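Sorting network cables before a move, how do you do it?
Home Networking > Cables and Tidying

idahosa_58
Posted in August
Good evening to all. I am moving to another flat and I took every network cable out of the cupboard and put them on the floor. I have black, gray and blue. My plan is to sort by color first and then by length. Is this a good system or do I waste my evening?
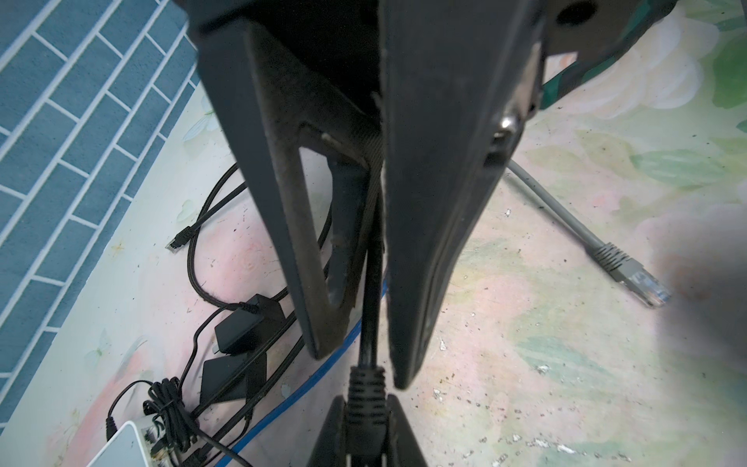 Reply from Adom Dankwa
Color is the worst system, my friend. Color says nothing about the cable. Read the print on the jacket and sort by category, then by length. I did the cables of our office in Plendo like this, 300 of them, and we never searched again.

Reply from canoleo
I do not agree with Adom. For an office, yes. At home you have maybe ten cables and you want to say to your wife "please bring me the blue one". Color is enough. More important is to look at the plugs before you pack.

Reply from idahosa_58
Thank you both. I looked at the plugs now, one after another. On the blue one I can see the wires through the clear plastic.

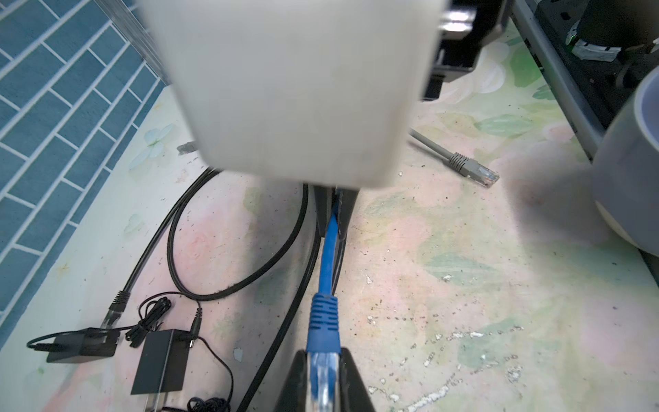

Reply from Afonso P.
My question is a different one: do you have a tester? A cheap one is enough. You have the clear kind of plug on the blue cable and also on the gray one, so you can compare the order of the wires by eye, but a wire can be in the correct place and still make no contact. Also please sweep before you coil anything. With the small dirt and the paint chips on that floor, I would wipe each plug too.

Reply from Adom Dankwa
Afonso is right about the tester. About the floor I am less strict.

Reply from idahosa_58
I will borrow a tester from my neighbor Aminu. The next problem is the thick black cable. It does not want to stay in a small circle, so I leave it in big loops for now, and the thin ones are mixed in with it.
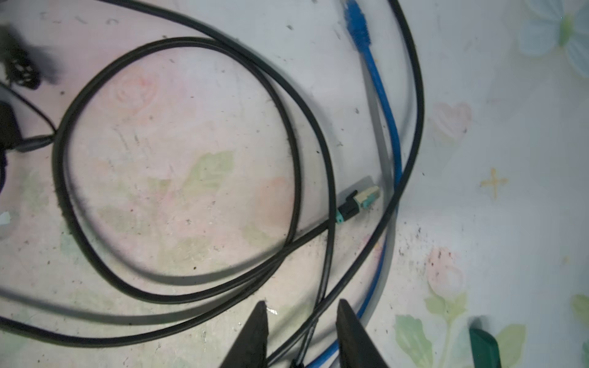
I tried to wind it around my elbow like my father did, but it becomes twisted and I must start again. Do you use tape or the ties with hook and loop?

Reply from canoleo
Hook and loop, always. Tape leaves glue after one summer. And not the elbow! Make one loop over and the next loop under, then it lies flat.

Reply from Hadiza T.
I use simple string and it has held for years. But take the thin cables out first and give each one its own tie. If they travel together in one box you will have a knot at the other side.

Reply from Adom Dankwa
String is too tight, it presses the jacket.

Reply from Hadiza T.
Only if you pull it tight, Adom.

Reply from idahosa_58
I have string in the kitchen and no ties, so tonight it will be string, not too tight. I will write again when I have the tester.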